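2. Instrument damage in the hold

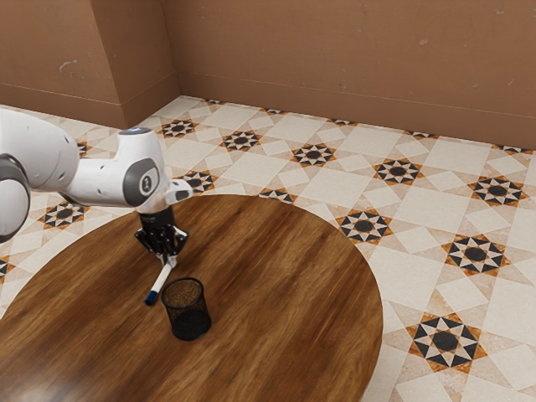
Figure 2. Arm and gripper above a round wooden table (rendered).

Milagros Ayala objects that a hard case settles little, as most breaks in old necks start at the joint, inside a closed case. Our survey of 30 touring string players fits her view. Eight reported damage after a flight, and in two of those cases the case itself had no mark. Both players had been told at the gate that the cabin was full. Holst and Kazemi found the same pattern among lute players. Claims are taken up in Section 3.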